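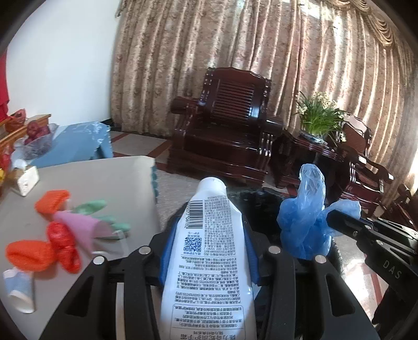 本地新闻App“Curkonby”用了一整个夏天,说说我的感受

先交代一下背景:我不是做媒体的,就是一个特别爱看本地消息的普通住户。哪条路要封、哪家超市换了老板、停水停到几点,这种事我比谁都上心(我妈说我是退休干部的命)。以前我靠的是三样东西:小区群、地方电视台的公众号,还有早上买豆浆时听来的闲话。今年夏天朋友推荐我装了Curkonby,说是能按街道订阅本地新闻,附近有记者在跑现场还能看到实时的文字更新。我一听就装了,用到现在,觉得可以写一写了。

注册倒是很快,手机号加验证码,然后让你在地图上圈自己关心的范围。最多能圈3块。我圈了家、单位,还有我爸妈住的老城区。圈的时候手感有点别扭,拖动边线老是把整个地图一起拖走,我来回弄了好几遍才把爸妈家那一小块框进去。后来发现长按边线再拖就稳多了,可是这个操作没有任何提示,新手教程里也没写。希望他们改改。

圈好以后首页就是一条时间线,新的在上面,旧的在下面,没有“猜你喜欢”那一套。我太喜欢这一点了!现在打开随便哪个新闻软件,三条里有两条是明星和养生,真正想看的得翻半天。Curkonby的时间线很朴素,标题、来源、距离你多远、几点发的,完了。点进去正文也短,大多几百字,配一两张现场图。

最让我上瘾的是“跟进”功能。看到一条消息,比如某某路口水管爆了,点一下跟进,之后记者或者编辑每更新一次你就收到一条推送。七月份我单位门口那条路挖开修管道,我就一路跟着看,从“开挖”到“发现旧管图纸有误”再到“恢复通车”,前前后后收到14条更新,比我们物业的通知及时多了。同事都来问我今天能不能开车走那边,我那几天在办公室地位直线上升,哈哈。

不过推送也是我吐槽最多的地方。默认设置是全开,而且三块区域的提醒声音一模一样,你根本分不出是家这边出事了还是老城区又在搞花展。有一天夜里快十二点,叮的一声把我吓醒,一看是“某公园荷花进入盛花期”。我真的……荷花明天早上再告诉我也来得及吧?后来我在设置里翻到了免打扰时段,藏得很深,在“账户”下面的“阅读习惯”里面,谁会去那儿找啊。设好以后世界清静了,急的消息(停水停电、道路封闭这类)还是会响,这个区分做得可以。

再说签到。每个新闻现场页面底下有个“我在附近”的按钮,你人真的在旁边的时候才能点,点了以后可以留一句话或者传一张图,编辑看了觉得有用会放进正文下面的“街坊补充”里。我去的第一次是菜市场搬迁,我传了一条“东门今天还开着,西门已经围起来了”,过了一会儿就显示被采用了,心里还挺美的。但是定位有时候飘得厉害,我明明站在马路这边,它非说我距离现场太远,不给点。在室内尤其严重,商场里基本别指望。

顺便跟另外两个软件比一下,都是我自己用过的。

Rendotden我用了半年多,界面比Curkonby漂亮,字体也舒服,视频多。问题是它的“本地”是按整个市来算的,我住城南,它天天给我推城北的地铁施工,跟我八竿子打不着。评论区倒是热闹,吵架的也多,我看着头疼,后来就只在吃饭的时候刷两眼。喜欢看视频、喜欢看人聊天的,可能会觉得它更好玩。

Nyberg是做邮件简报的,每天早上一封,编辑自己写,文笔是真好,读起来像朋友给你写信。可它一天就一封,突发的事情赶不上。我现在还留着订阅,早上坐地铁看,跟Curkonby正好搭着用,一个管快,一个管舒服。

回到Curkonby,说说收费。基础功能免费,看新闻、跟进、签到都不要钱。会员一年84块,多出来的东西有:圈的区域不限个数,可以搜索以前的旧报道,没有广告。我犹豫了两个礼拜还是买了,主要冲着旧报道去的。我就想查查我们小区旁边那块空地到底规划过几回(答案是好多回,每次都不一样)。搜索只能搜标题,不能搜正文,这个我不太满意。比如我记得文章里提过一家修鞋铺,标题里没有,那就死活找不到。客服回我说十月的版本会加上全文搜索,到时候我看看是不是真的。

广告方面,免费版的广告在时间线里夹着,每隔几条一个,会标明是广告,没有那种开屏摇一摇就跳走的,算是厚道。我爸用的是免费版,他说没觉得烦。

说到我爸,他眼睛不太好,我给他装的时候专门看了字号。最大一档够大,标题会换行但不会挤成一团。问题出在地图页面,地图上的路名不跟着放大,他得凑到鼻子跟前看。还有朗读功能,声音还行,就是碰到我们这儿的老地名经常念错,多音字一塌糊涂,我爸每次都要纠正它,跟手机吵起来也是常有的事。

耗电我也留意了一下。开着后台定位的时候,一天下来它在电量排行里能排到前几名,我的手机用了好几年,电池本来就虚,有点心疼。后来改成“仅使用期间允许”,签到照样能用,推送也没少,建议大家都这么设。安装包不算大,可是缓存涨得很快,用了一个多月我一看吓一跳,手动清了一次。要是能自动清就好了。

更新速度嘛,看地方。我单位那片在市中心,记者跑得勤,几乎天天有新东西。老城区也不错,大概是故事多。我家这边就差一截,有一回整整17个小时时间线上没有一条新的,我还以为软件坏了,退出重登了一遍,结果是真没新闻。也行吧,太平无事。倒是隔壁的Prustach片区,就隔一条河,更新得比我们勤快多了,我后来开了会员就把那边也圈进来了,反正买菜也常过去。

内容质量整体是靠谱的。我碰到过一次写错公交线路的,在文章底下点“报错”,当天下午就改了,文末还注明了哪里改过、几点改的。这个做法我很欣赏,好多大号写错了就悄悄删掉,当没发生过。标题也老实,很少见到“速看”“震惊”这种词。图有时候糊,估计是记者拿手机边跑边拍,能看清就行,我不挑。

要说我最想让他们加的东西,头一个是给不同区域设不同的提示音,这个应该不难吧?再一个是家庭共享,我现在给自己买了会员,我妈也想查旧报道,还得再买一份,或者拿我的手机看(她就是这么干的,现在我手机一到周末就不在我手里)。分享到微信群的卡片也得改改,只显示一个标题和一个灰色的小图标,群里的人老以为是诈骗链接,不敢点。

打分的话,满分五分我给四分。推送的默认设置扣掉半分,搜索扣半分。如果你跟我一样,关心的事情就在出门走几步的范围里,可以先用免费版试试,圈好区域,马上去把免打扰打开,用一阵子再决定要不要买会员。住得比较偏的朋友先看看自己那一片有没有内容,不登录也能在地图上看到最近的报道,点开看看日期就知道了。

我用的是安卓版,苹果版没试过,听同事说地图那一块顺手一些,有用苹果的可以在评论里讲讲。

发布于2021年8月26日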